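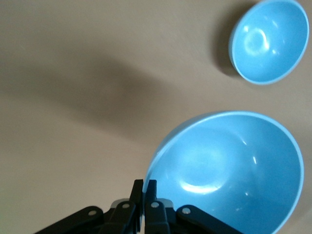
Reading Contemporary Fiction
Notes for Seminar 7: The Narrator Who Stays Home

Set text: Radomír Čierny, Skamow, parts one and two. Please bring your own copy, the library in Drastilville has only two.

Last time we spoke of the travelling narrator. In Skamow the narrator, a translator of manuals, leaves his flat four times in the whole novel, and each time the chapter is shorter than a page. I would like you to mark these four chapters in pencil before you come. Look at the verbs. Inside the flat they are mostly in the past continuous ("I was folding", "I was listening"), and outside they become simple and quick.

Some terms we will need:

Iterative narration: telling once what happened many times. The opening on the stairwell is the clearest case.
Free indirect speech: the neighbour's words pass into the narrator's sentence without quotation marks. See the quarrel over the heating.
Delay: the letter from Kershaw arrives in part one and is opened only in part two. Ask what the reader is given to do in the meantime.
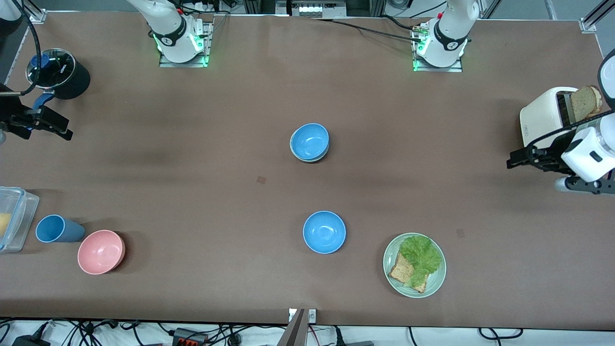
A second view comes from Svetozár Murín, whose essay is in your reader. Murín considers the novel too slow, and he writes that its centre is "a room waiting for a reason". I do not agree with him fully, but his remark on the colour grey is very useful and you may borrow it for your paper, with a proper citation.

For comparison we read also the short story Tastum, by the same author. It is 2000 words long and it covers 80 years. Please read it twice, the second time aloud if your neighbours permit it.

Written work: 900 words on one scene from Skamow, due at the end of October. Choose a scene where little happens. Do not retell the plot, I have read it. Quote short phrases and say what each of them does in its sentence. Papers can be left in my mailbox before 4 p.m. or sent by email.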